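Winoveo Community > Work & Careers > Automation on the job

My job is now teaching a gripper to dust. Is this a promotion?
Posted by mopbucket_emeritus

I did evening cleaning at Drornley for 9 years. In April the contract went to Jaber, who are bringing in arms to handle the light surfaces: desks, frames, shelves. Four of us were offered "demonstrator" shifts. You hold a gripper in each hand and do the cleaning you used to do, slower, and the recordings go to the people training the arms.

The money is slightly better. The target is 70 usable runs a shift, and a run can get thrown out for reasons that arrive by spreadsheet the following Wednesday. My wrists have opinions. A few from where we work:
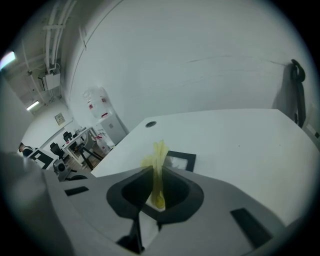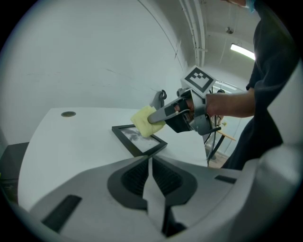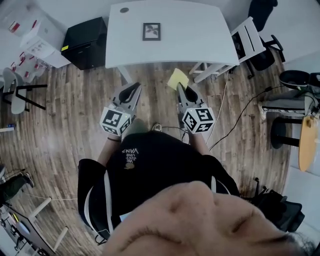

The framed picture is on the table in all of them, though in the first you only get a bit of something black-edged behind the yellow.

So, two things. Has anyone come out the other side of this with a job still attached? And is there anything I should be asking for while they still need me?

gravelvoice
Welcome to the future, bring your own sponge. They did this at our depot and we all got a fleece.

secondshift_sue
I demonstrated for Eluscombe until the project wrapped, so take this as one person's experience.

Ask for the job description in writing, today if you can. Mine said "cleaner" the whole time I was doing recordings, which meant that when the recordings ended I was a cleaner with nothing to clean. A friend on the other crew had "operator" on hers and got moved to looking after the machines. Same work, different word.

Ask what happens to rejected runs. We were paid by the hour at first, then by accepted run, and the change came in an email with a smiley face in it. If you're still hourly, get that confirmed – politely, and with somebody copied in.

On the wrists: swap tasks every 400 grams of patience or so. Seriously, ask for a break schedule and a mix of jobs. Wiping is worse than picking up because you hold the squeeze the whole way across. Tell your supervisor in writing the first time it hurts.

As for what's left afterward, at our site it was stairs, bathrooms, anything sticky, and being called over when an arm had stopped in front of a shelf. I did that for a while. It's quieter work and I missed the other three people.

tomato_ledger
Do you get to keep your seniority from before Jaber took over? I'd check that before the wrists, personally. Mine reset to zero and I found out when I tried to book a vacation.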